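Plurkbridge, 18 December 2025

Dralach opens drive refurbishing workshop in Plurkbridge

Dralach has opened a new workshop in Plurkbridge, where used computer drives are sorted, tested and prepared for a second life. The workshop started on a small scale in May and now receives roughly 500 drives each month from offices and schools of the region.

Every drive travels through the workshop in its own plastic caddy. The caddy protects the drive from knocks and keeps the connector side free.

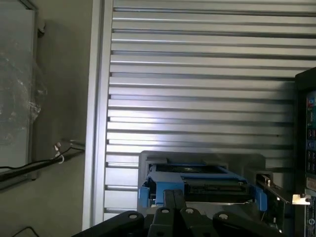 A drive in its blue caddy at the Dralach workshop, Plurkbridge.

"Many drives are thrown away when they have still years of work in them," says Shiuli Dissanayake, head of the workshop. "We wanted a place where each one gets a proper check – and where the customer receives a clear report about it."

The stations are built with aluminium profiles, which can be moved and joined again when the work changes.

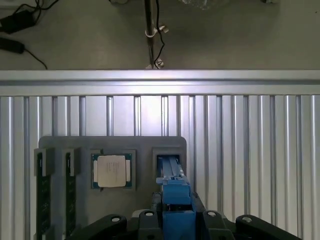
The design of the stations was made together with the engineering office Trerumano, and it took seven weeks from the first drawing to the last screw. A second room, with space for 20 further stations, will be fitted out next year.

Organisations which want to send drives can ask for a collection box at the Dralach front desk, extension 642.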